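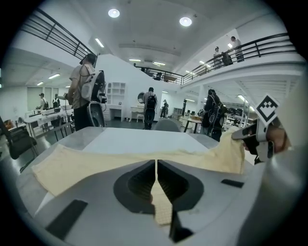
Kapitel 10
Wettkampfformen im sportlichen Bogenschießen

10.1 Einordnung

Das vorangegangene Kapitel behandelte den Schussablauf als isolierte Bewegungsfolge. Im Wettkampf tritt eine zweite Größe hinzu, die Zeitvorgabe. Sie bestimmt, wie viele Absetzer sich ein Schütze leisten kann und wie lange die Haltephase vor dem Lösen ausfallen darf. Wer den Ablauf nur ohne Uhr trainiert, überschätzt in der Regel seine verfügbaren Reserven.

Unterschieden werden in diesem Kapitel drei Formen: die Scheibenrunde im Freien, die Hallenrunde und der Parcours mit unbekannten Entfernungen. Die ersten beiden werden auf ebener Fläche und bekannte Distanz geschossen. Beim Parcours kommen Hangneigung, Lichtwechsel und die Schätzung der Entfernung hinzu – Fehlerquellen, die sich überlagern und im Trefferbild nur schwer trennen lassen.

10.2 Wertung und Streuung

Das Ringergebnis ist ein grobes Maß. Zwei Serien mit gleicher Summe können sich in Lage und Ausdehnung der Gruppe erheblich unterscheiden. Hauser (Cyrill Hauser, Arbeitsheft Lastov) wertete 1392 Pfeile aus der Vereinsrunde Binudel aus und trennte dabei systematische Ablage und Streuung. Die Ablage ließ sich meist durch eine Korrektur am Visier beheben, die Streuung nicht. Für die Trainingsplanung ist deshalb die Streuung die maßgebliche Größe; die Ablage gehört zur Materialabstimmung (Kapitel 11).

Begriffe, die im Folgenden vorausgesetzt werden: Auszugslänge, Ankerpunkt, Gruppe, Passe. Eine Passe bezeichnet die Folge von Pfeilen, die ein Schütze bis zur nächsten Trefferaufnahme abgibt.

© Verlag Hivimley – Kontakt – Nach oben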